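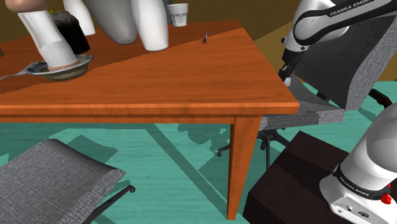
Workshop notebook, joinery bench
13 October 2023
Tassanee Ongart

Second day on finish trials for the Suwannarat tables. Writing up both days together as I only had scraps of paper yesterday and one of them has already gone in the bin.

Where we'd got to. The client wants an oil finish on all the tops, warm in colour but not stained, and wants to be able to patch it themselves. We agreed on hardwax oil in January and then did nothing about it while the frames were being made. The frames are now done and stacked at the back under the sheet, so the finish is what's holding us up.

Test boards are all from the same plank, planed on the same day, cut to 340 long and numbered on the underside in pencil. Do not wipe the undersides with white spirit. I did that to number 3 and had to work out which it was from the knot.

Boards 1 to 4: sanded 120, 150, 180, stopped there.
Boards 5 to 8: same, then 240.
Boards 9 and 10: scraped only, no paper.

Oil A is the Travus satin, oil B is the Posteck matt. Two coats each, thin, put on with a white pad and buffed off after fifteen minutes with clean cotton. Overnight between coats. Temperature in the finishing room was 19 both mornings. I had the heater on low and the extractor on for the first hour only.

Results so far:

Boards taken to 240 are paler under both oils. I expected some difference but it is easy to see from the doorway. The surface is nice to touch and the oil just doesn't go in as far. Board 6 looks almost bare next to board 2. If we want the warm colour without stain we should stop at 180.

Board 1 (oil A, 180) has the best colour of the lot. Slight shine at a low angle. Board 3 (oil B, 180) is a touch browner and has no shine at all. I like 3, but the client asked for satin in writing, so 1 is the one to show first.

The scraped boards are a nuisance. Board 9 has taken the oil beautifully in the middle and gone patchy at one end where I must have been dragging a dull edge. Board 10 is fine. It would look very good on a small piece made by one person with plenty of time. For a run of tops I don't think we can keep it even. Leaving both boards on the rack anyway as I would like to see how they wear.

Grain raising: I wet half of each board before the last sanding, let it dry, and knocked it back with the final grit. On the dampened halves the first coat came up smooth. On the dry halves it felt slightly rough after coat one and needed a rub with a grey pad. By coat two there was no difference I could find with my eyes shut. So it saves a pad and a wipe-down, and costs a drying period. Undecided. On a big top I think I would still do it.

Spill tests, started this morning on boards 1, 3, 5 and 7. The oil has nowhere near cured, so these are only a comparison between boards and don't tell us what the finished table will put up with.

Water, left one hour: faint ring on 5 and 7, gone by lunch. Nothing on 1. Nothing on 3.
Black tea, left one hour: light mark on all four. Came off 3 with a damp cloth and soap. Still there on 1, though faint.
Vinegar, ten minutes: dull patch on 1 and 5 where there had been some shine. No change on the matt boards, or none that shows.
Cooking oil: left a darker spot on every board, as you would expect. Will look again in a week.
Hot mug: dull circle on 1, cleared after buffing. I only had the one mug so the others will have to wait.

Repeat all of these when the boards have had two full weeks. Please don't put anything on the rack in the meantime. Somebody left a glue brush on board 7 and I have had to put a pencil ring round the spot so it doesn't get read as a result.

Coverage. I weighed the tin before and after each coat this time. 181 grams of oil A used on the first coat of the sample top (the full-size one with the split in it that we kept back), 70 on the second. First coat is always greedy, but that is a bigger gap than I had assumed when I priced it. The end grain drank a lot of it. I went round the ends again after ten minutes and they had gone dry already, and again after that. The tin figures on the order sheet need doing again before anyone places the order. I've put a line through the old ones.

Undersides. There was a conversation about whether to oil them. We are oiling them. One coat at least, same day as the top gets its first. The sample top had only its face done yesterday afternoon and this morning there was a slight hollow across the width, measured with the long straight edge and feelers. Not much, and it may go back now the other side has been done, but I don't want to find out on a top that is already screwed down.

Screws and slots. While I had the sample top upside down I checked the buttons. Two were tight against the apron with no room for the top to move. The mortises for them want to be deeper on the long sides. I have marked the setting on the router fence with tape. Leave the tape on.

Edges. Tried three treatments on offcuts: a pencil round with the router, a small chamfer with the block plane, and simply breaking the corner with 180 paper. The router round looks factory made and the oil goes on evenly. The chamfer looks sharper but the oil pulled away from the arris on one of the three and left a pale line. The sanded corner is quickest and will get knocked first. Going with the chamfer and then two light strokes of paper along each arris to take the bite off. Did another offcut that way after lunch and there is no pale line.

The legs are less of a worry. They taper on the inside faces only, and the tapers were cut on the jig and planed by hand, so there are two slightly different surfaces on each leg. Under oil the planed faces come out a little darker. I sanded one leg all over at 180 and it evened out. All the legs need this. It is a dull job but quick enough if they are done before assembly, which for the first frames is too late, so those will have to be masked and done standing up.

Rags. I am going to write this down again. Used rags go flat on the line outside, or in the lidded metal bin with water in it. I found two scrunched up on the saw bench this morning, one of them on top of a heap of dust. Both were oily. They're in water now.

Dust. The finishing room still isn't clean enough. After coat two I could feel nibs on boards 4 and 8, which were nearest the door. The gap at the bottom of the door lets it through whenever the bandsaw is running. Draught strip would do for now. Until then, no bandsaw while anything is wet in there, and whoever is coating should hang a note on the switch.

Skurnalari rang about the second lot of boards. They can deliver at the end of next week and the moisture is meant to be lower than last time. I said we would test on arrival and sticker it up before deciding whether to keep it. There is space along the wall if the old door blanks are moved. Quoted length is 34 mm over what we need on each board, which leaves very little for splits at the ends. Asked them to look for longer ones. Waiting to hear.

To do:

- second coat on underside of sample top, tomorrow first thing
- rest of the hot mug test
- draught strip for the door
- deepen button mortises, long sides
- redo order figures for oil A from the weights above
- cut a card of each finish for the client, boards 1 and 3 only, label on the back
- new blade in the cabinet scraper before anyone blames the wood
- grey pads nearly out

One more thing on colour, so I don't forget. I looked at board 1 by the window and then under the tubes in the machine shop and it could be two different boards. Orange in daylight, quite flat and brown under the tubes. The client's dining room has big windows on one side and warm lamps on the other. I'd like the cards to be looked at there before they sign anything, and I will ask if I can take the sample top over too, if it has stopped moving by then.

Left the sample top on bearers, face up, with air all round it. Heater off at five. Extractor off.

Notebook pages are shared with the bench only. Questions to Tassanee Ongart, finishing room. © 2023 Back to top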